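4. Comparing finger sets on small switch parts

Do this after the wrist camera check (section 3) and before you save anything to the Plollow controller. Two finger sets ship with the arm: the Tramell plates and the Sial pads. Run both on the same part, same spot, same light.

1. Clear the space around the test part. Other switches can stay on the table, well to the side.

2. Lay the green contact part flat. Long side roughly in line with the gripper.

3. Open fingers fully. Jog down until the part sits centered ahead of the gap in the camera view.

4. Close slow. Stop at first contact, then step up force by 2 until the part stops sliding.

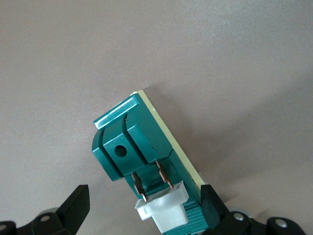
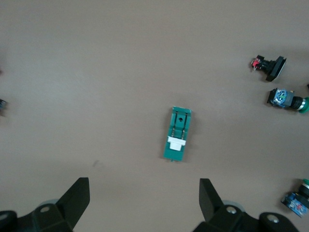

Green part between the fingers, and flat on the table with the fingers open.

5. Lift, hold for a count of 16, set down. Log slip, tilt, or drop on the Jirkano sheet.

6. Repeat for 13 picks. Swap fingers, go again from step 2.

Note: some tilt is OK if it's the same tilt every time. Random tilt is not — recheck finger screws, then redo the set.

Note: don't re-zero the camera between finger sets. Throws off the comparision completely.

CAUTION: metal terminals bend easy. Never close on them, grip the plastic body only.

CAUTION: keep hands out while the arm is live. Pause is not stop — use the red button on the pendant.

If a set fails more than 2 picks, drop speed one notch and start over. Still failing, log code 102 and send the sheet to Jianhua Mao before you touch teh force limits.

7. Save the better set as default. Power down, fingers open.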